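November 1, 2021

Slept badly, in by eight anyway. Mug task all day. Target for the Skorkia set is 1000 good episodes by the end of the month and we're at 48 short of... no, wait, checked the sheet again, 58 short. Somebody's been deleting. Fine.

Morning mostly wasted. Controller lag, restart, lag again. Jintana thinks it's the new logging script writing every joint twice. She's probably right, she wrote it. Turned it off and things ran smooth until lunch. Have to remember to go back and flag everything before the restart, timestamps will be garbage.

My hands are tired. Funny how teleop gets you in the thumbs. Did a long run before lunch and the last few are sloppy, I can feel it even without watching them back. Kept coming in too high, stopping, correcting. Do we keep those? The Suvent notes say keep the corrections, the policy needs to see somebody recover. The Mimarmont people say throw out anything that dithers. Marked mine "hesitant" in the comment column and moved on. Coward's way.

Also need more variety in start poses. I always start teh same way without meaning to, arm up, straight down, fingers round the mug. Looked at the overlay plot and it's basically one fat line. A model trained on that will know one thing. Tomorrow: different approach for every episode, write them on cards and shuffle.

Sandwich at the desk. Called Mom, short.

Afternoon much better. Got the peg part to feel almost natural, small moves, tilt first and then across. Light blue one on the left peg over and over.
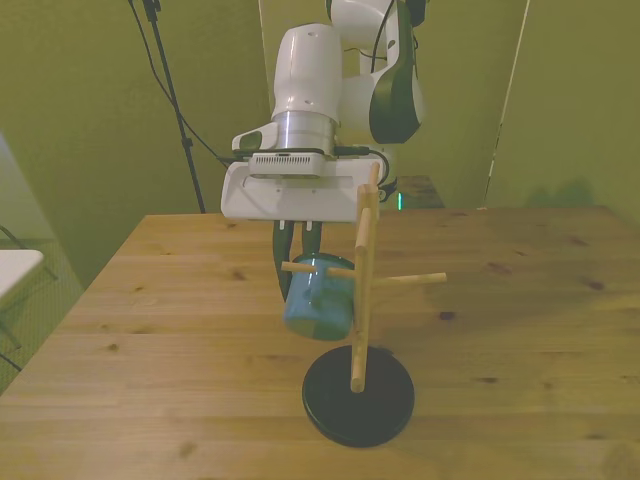

Rosimeire Peixoto wrote back at five that more episodes won't help if they all come from my two hands, and could I please get three other people on the controls before she starts training anything. She'd rather have 2000 messy ones from a crowd. Ugh. Where do I find a crowd. Asked Jintana, she'll do mornings. Two more to find.

Backup still copying when I left. Forgot my scarf. Buy thumb tape, the good kind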